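# The Quiet Work of Wires

*From our series on small workshops*

When I moved to Sturkbridge, I thought I would write about the river and the old mill. Instead I have spent most of my Mondays in a repair shop behind the tile warehouse, learning the difference between a good crimp and a bad one. The shop is called Zelenák, after the family who opened it, and it takes in motors, pumps, small lathes and anything else with a board and a bundle of cable inside.

I am not an engineer. I studied languages, and I came to this trade as I once came to English, by listening a long time before opening my mouth. In the shop I was given a stool, a cup of tea and one rule: do not pull on anything coloured.

It is a good rule. In most machines the motor is the strong part. It can run for years without any care. The weak part is what hangs around it, the thin wires and the little plugs, because they were put in last, in whatever space was left. A designer draws the motor and the mount with great attention, and then the harness must find its own way through.

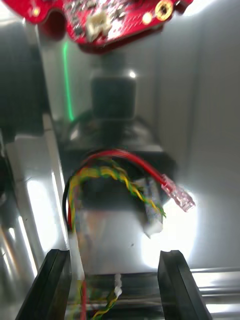
How much slack should a wire have near a motor?

Enough that you can unplug it and turn the plug to see its face, and no more than that. If the loop can reach a moving part, it is too long.

I wrote this down on my first afternoon and I still think about it. Slack is a question of manners, in a way. The person who built the machine leaves a little extra length for a stranger who will open it many years later. Some makers are generous and some are not. The older Prondau units, which the shop sees very often, have wires so short that you must work with your fingertips and hold your breath.

Colour is another kind of manners. I had believed that red is always the supply and black is always the return, and that yellow and green together must mean earth. In low-voltage work inside a machine this is only a habit, and every maker has his own. The shop keeps a grey binder with notes on who uses what, almost 200 pages of it, in three different handwritings. Before cutting anything, you look in the binder. If the machine is not there, you use the meter, and then you add a page.

## Reading the board

A board frightened me more than a motor. It looks like a town seen from an airplane, and I did not know one street. The advice I received was to begin at the edges, where the wires come in. The connectors tell you what the board talks to, and the middle can wait.

Screw terminals are the friendly ones. You loosen, you lift the wire out, you put it back and tighten. The small plastic connectors need more patience. They must be held by the body and rocked very gently, never lifted by the wires, and if one is stubborn you leave it and go to make tea. After this you look at the capacitors. A flat top is a good sign, a swollen one is not. A board should be held by its rim and set down on something clean, with the parts facing up. 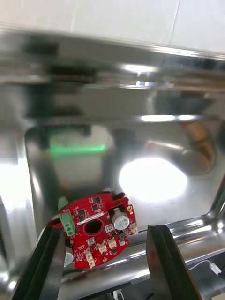 *A round red board, with its green screw terminal and beige connectors.*

The counter price for looking at a board is 2 hours of labour, whether it can be saved or not. I asked if customers complain. Some do. A new board from Porico, if they still make the one you need, can take until December to arrive, so most people decide that two hours is fair.

There was one board in winter with a crack so fine that it showed only when the lamp was low. It had come out of a bottling machine and had been replaced twice on paper, but both times somebody had only cleaned it and put it back. I was allowed to find the crack myself. I was proud for a week.

## Twisting the pair

My own job now is wire. It is beginner's work and I like it very much. Two wires that carry a signal there and back are twisted together along their length, so that noise from the motor reaches both in the same way and mostly cancels. You can do it with a hand drill: one end in a clamp, the other in the chuck, turn slowly, and stop before the wire begins to fight you. When you let go, it unwinds a little — you must count on that and give it some turns extra.

The finished pair should not be folded. A fold makes a hard corner, and copper remembers a hard corner. You let it make a wide, soft bend and lay it on the bench until it is needed. I use blue and white when I can, for the simple reason that my eyes are not young and the stripe is easy to follow.

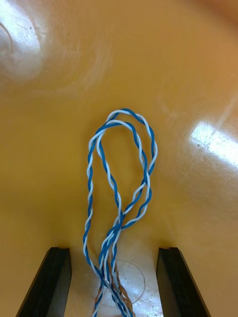 ## If you want to begin

Buy a decent stripper before you buy a good iron. The cheap ones bite into the copper, and a bitten wire breaks exactly where you cannot see it. Practise on old cable, which any repair shop will give you by the bag. Label both ends of a wire before you disconnect the first one, even when there are only two wires and you are sure that you will remember.

Zelenák is open to visitors on Monday afternoons. Enter from the side of the warehouse, and knock loudly if the compressor is running.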